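Esto Tabletop Handling Rules: Frequently Asked Questions

3 min read | 58 shares | 2 comments

Who has to follow these rules?
Anyone who sets up, runs or records a tabletop session at a Trernden site. Visitors may watch from outside the arm's reach but may not place items.

What items are allowed?
Light, unbreakable dishes in plain colors. Glass and ceramic are not accepted at any site.

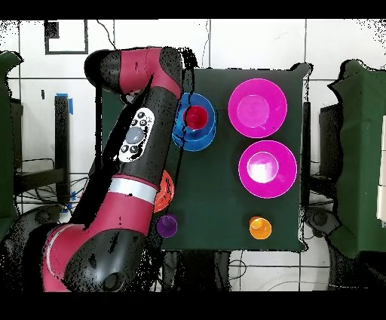 The layout rule covers the starting position of every item. Items may be nested before a session begins, and the log must say so. A red cup standing in a blue bowl, for instance, is entered as one nested pair – the two are not listed as separate items. Anything the arm partly hides from the head camera is still entered.

How should stacking be handled?
Bowls and cups may be stacked in any order unless the task sheet sets one. The operator keeps both hands away from the table while the gripper is closed on a rim.

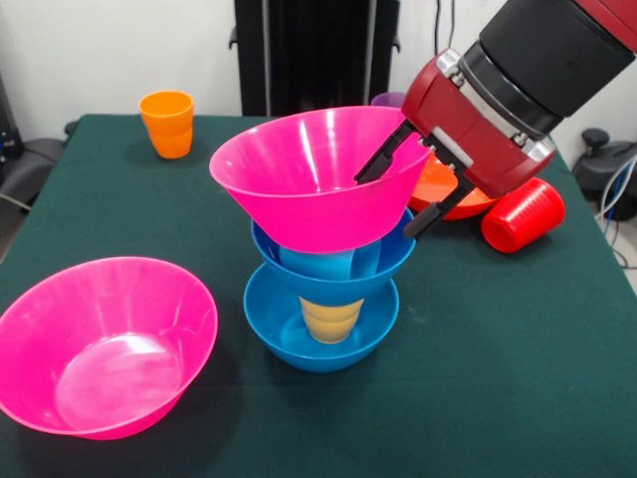

If a stack falls, the operator stops the arm first and clears the table second. The session is kept and marked as a fall. It may not be deleted.

How long are records kept?
Until the yearly review in January. The last review covered 3,183 sessions, of which 2,000 came from the Sembiring site.

Last updated June 3, 2021

Contact the Botau Standards Office | © Botau | Back to top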